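3.2 Sorting surfaces and small-item bins

Sorting tasks in the household set were laid out on a work surface placed at floor level or on a low table, with one open bin to the side. The surface was chosen for contrast with the items being sorted. White chargers and adapters are easily lost on pale laminate, and in the Allton trials they were the items most often left behind at the end of a session. A coloured baking mat was therefore used for much of the small electrical category. The printed guides on such mats (circles, rulers, utensil outlines) were left uncovered, as domestic surfaces are seldom plain.

Bins were rigid and taller than the items they received. Handle cutouts were permitted. Household goods unrelated to the task could remain on the surface, provided they did not cover the target item.
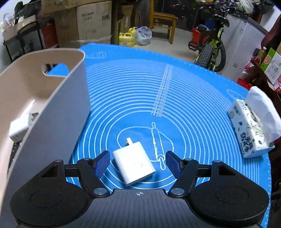 Figure 4. Small electrical category: one white power adapter on a blue silicone baking mat and a second inside the beige bin, left. A soft pack of tissues lies on the right side of the mat.

The full set contains 2365 layouts, of which 2000 were retained for analysis. Layouts were excluded where the bin had been moved off its starting side or where the item category could not be agreed on by 2 coders. Adapters were coded by body shape and colour only; plug type was recorded in a separate field and is not used in this section.

Two properties of the category affect the results in Section 4. Flat adapters have no fixed resting direction, so their angle to the bin varies widely between layouts. They also occupy little of the bin floor, and an adapter already stored may be partly hidden by the front wall. Coders were instructed to record partly hidden items as present.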